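Nov 7, 2022

Spent the evening losing to a black sheet. I wanted it flat behind the craft corner, and it prefers folds. The letters are holding, at least - 14 bits of tape went into this project and I'd like the Sunden craft fair to know it.
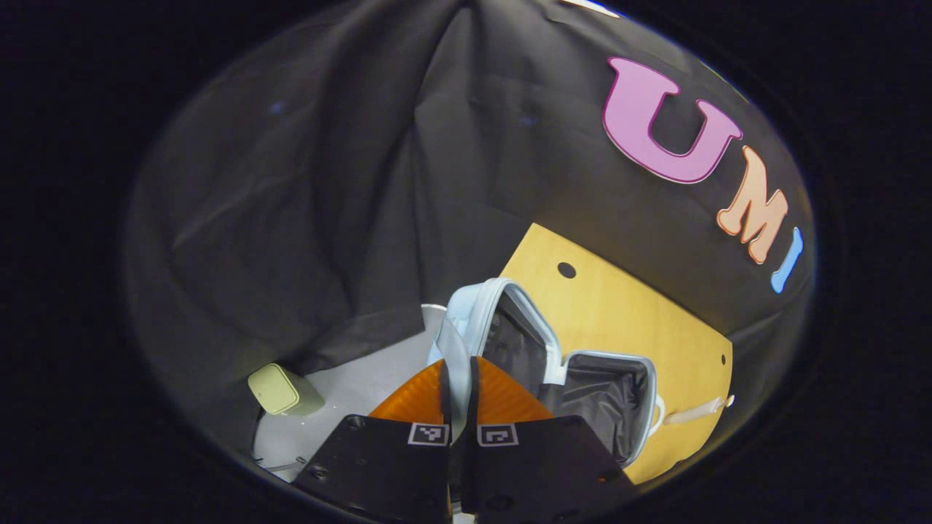

Do I iron the cloth before June? Only if someone hides the couch first.

Still to do: find a home for the blue zip bag, which I bought for pens and have since filled with receipts. One was from Grestora, for more tape. Went to bed with glue on my elbow.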